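搬家前的桌子

九月里的最后一箱
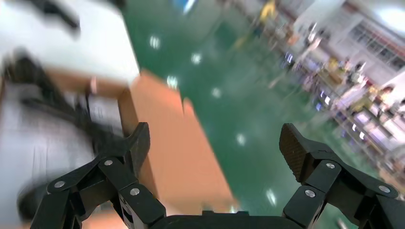

一、绿地板

先说地板吧,因为我每次跟人讲起Potthorpe的那间屋子,别人问的第一句都是地板。绿的,亮的,刷了环氧漆,踩上去鞋底会吱一声。当初看房的时候我跟Stuart Cheetham说,这哪里是人住的地方,这是修车的地方。他说修车的地方好啊,泼了汤一擦就没了。他说得对,我们在那儿泼过不少汤。

我们那会儿合租一个大开间,白天当工作室,晚上当家。他做纸盒和包装样品,我给人改衣服,两个行当挤在一块地上,结果就是我的线头总粘在他的胶带上,他的纸屑总缝进我的裤脚里。有个客人从口袋里翻出一小条硬纸板,问我这是不是什么衬料,我说是,新款的(对不起,那位客人)。

后来房东要收房子,给我们的期限是九月底。Stuart找好了Pludness的一个单间,我要搬去Plurngate,跟我姐姐住一阵子。两个地方隔得不算远,可是要换车,换完车还要走一段上坡路,所以我们嘴上都说“常来啊”,心里都清楚是怎么回事。

二、白桌子

那张白桌子是我们合买的,四百六十块,一人一半,多出来的运费是他掏的,这件事他提过很多回。桌子太大,Pludness的单间放不下,Plurngate的楼梯抬不上去,于是我们决定卖掉。卖掉之前得先清空,清空之前得先吵一架,这是我们的老规矩。

吵的是什么呢?一条带子。

黑色的,长长的,像背包上拆下来的那种。我说是我的,是从一件旧风衣上拆下来准备改腰带的。他说是他的,是绑样品箱用的。我们俩站在桌子两边,一人拽着一头,谁也不松手。我那年都三十多了,你想想这个样子。

“你闻闻,”他说,“有胶水味。”

“这屋里什么没有胶水味?”我说,“我的头发都有胶水味!”

他就笑了,一笑手就松了,带子归了我。我把它往那块灰布上一扔,接着收别的。灰布倒真是我的,本来要给人做一件大衣,客人后来不要了,订金也没来讨。这块布跟了我好几年,夏天铺着当垫子,冬天披在腿上,就是没有变成大衣。

三、纸板

收到下午,Stuart开始叠他的纸板。你别看他平时邋遢,叠纸板的时候像换了个人,边对边,角对角,压一遍,再压一遍,嘴里还念着尺寸。他说Peixoto那边的老板教过他,纸板是有脾气的,顺着纹路折,它听你的;逆着折,它记仇。我说你们老板是不是一个人待久了。

他不理我,蹲在地上给箱子写号。写到一百四十二的时候停住了,抬头问我:“我们哪来这么多东西?”

我一看,原来他是接着样品箱的旧编号往下写的,我们自己的箱子其实没几个。我没告诉他。我想让他多惊讶一会儿。

箱子里装什么也有讲究。他的办法是按重量,重的在下面;我的办法是按心情,今天看着烦的先封起来。所以后来我在Plurngate拆箱,从同一个箱子里拿出来一口锅、一本电话簿、半打拉链,还有一只单的手套。姐姐站在旁边看了半天,问我是不是逃难来的。

四、粉色的东西

桌角有个粉色的小东西,我收到最后才注意到。我以为是划粉,走过去一捏,是软的,是一块橡皮。

我拿着它看了好一会儿才想起来。头一年冬天,我们接了一单很急的活,一家小剧团要戏服,又要道具盒子,三天交货。头两天两夜我们基本没睡,到了第三天早上,我在图样上画错了一条线,找不到橡皮,急得坐在绿地板上哭,真的哭,鼻涕都出来了。Stuart什么也没说,穿着拖鞋就下楼去了。回来的时候拖鞋湿透了,手里攥着这块橡皮,说店里只剩粉的。

后来那单活交上了,钱拖了半年才到,剧团第二年就散了。橡皮倒是一直在,只用掉了一个角。

我问他:“这个算谁的?”

他正跟一卷胶带较劲,头也不抬:“你哭来的,算你的。”

“钱是你付的。”

“那就一人一半,切开。”他真的伸手去够裁纸刀!我赶紧把橡皮塞进口袋里,跑到窗边去了。

五、下楼

买桌子的人是傍晚来的,一对年轻夫妻,女的怀着孩子,男的一个劲儿地说不重不重,脸憋得通红。Stuart抬前头,他抬后头,我在楼梯上喊左边左边,再左边。到拐弯的地方卡住了,四个人站在那里想办法。女的说把腿卸下来不就行了?我们三个互相看看,谁也没说话,Stuart上楼去拿螺丝刀。

螺丝刀已经封进箱子了。哪个箱子呢?他说在一百三十几号。我这才告诉他编号的事。他在楼梯上坐下来,看着我,说:“你下午就知道了?”

我说嗯。

他说:“你这个人。”

最后是楼下修自行车的借给我们一把。桌子抬上车,那男的把钱数给我们,我跟Stuart当场就在路边分了。他把他那份里的一张又抽出来递给我,说是还我布钱,他说有一回拿灰布垫过刷漆的盒子,一直没敢讲,让我自己找找,应该有个印子。我说我早就看见了,我还以为是我自己弄的,心虚了两年。

再上楼的时候屋里显得特别大。说话有回声,他就故意咳嗽,咳一声听一声,咳到我烦了,拿灰布砸他。他披着灰布在绿地板上走了两圈,问我像不像大衣。

我说袖子呢?

他说你还没做嘛。

我们把剩下的箱子推到门口,坐在上面吃了两盒冷面。他明早的车,我的车在中午。他问我到了Plurngate还接不接活,我说接啊,不接吃什么。他说那等我把那件大衣做出来,他要一件一模一样的,颜色也要灰的,钱照付。

我说行,先交订金。

他在口袋里摸了半天,摸出来一小截黑带子,还有一枚扣子,都放在我手心里了。带子的切口是新的。我回头去看我那条,果然短了一截。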